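Search this site Search Go

Lullbridge Letter, August

My month of less trash

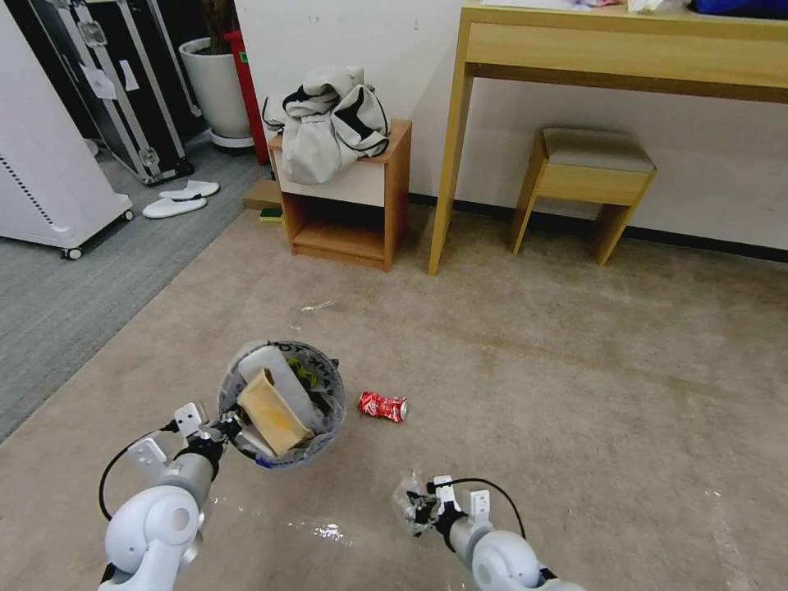

Bastien Marchal wrote in after the last issue to say that the small stuff is what gets him, the wrappers and sandwich bags, and could I please stop going on about compost. Fair enough, Bastien! So for all of August I've been packing lunch at home (leftovers, mostly, and one very sad egg salad) and buying crackers by the big box. I've saved 50 dollars so far, which is going straight toward a decent thermos. Snacks are still my weak spot, especially at 10 at night. Next month I'm trying the refill shop in Marbridge, so send me your tips before I go and buy 2 gallons of dish soap!

Comments

Skarphéðinn Bundgaard: Bring your own jars, theirs are pricey.

Bastien Marchal: More egg salad, please.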